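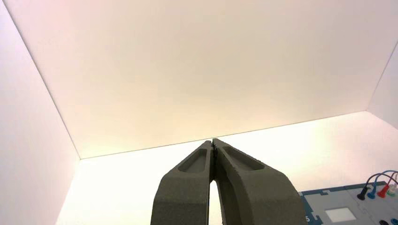 One reviewer of our first draft objected that counting stars by eye tells you more about the observer than about the sky, and asked for a second method. We added one in September, and this report covers both.

Sky brightness at two sites near Grolham
Student project report, 2021-04-30

The question was how much darker the night sky is at Urkudden than at the school field in Grolham. Urkudden is a rocky point 9 miles from town with no street lights. The school field has lamps on two sides.

Method 1 was a star count through a cardboard tube, pointed at fixed spots well above the horizon. Method 2 used a handheld sky meter aimed straight up. We only worked on clear nights with the Moon below the horizon, and we waited up to 40 minutes for our eyes to adjust.

Both methods put Urkudden as the darker site. The Milky Way was visible there on every night we observed and never from the field. The meter readings varied less between observers than the counts did — the reviewer was right about that.

Haze was the main problem. On two nights the town glow reached well up the northern sky at Urkudden, and we kept those readings in a separate table. Dew also formed on the meter window, so we wiped it before each reading.

The full tables are in the appendix, with the counts first and the meter readings after them.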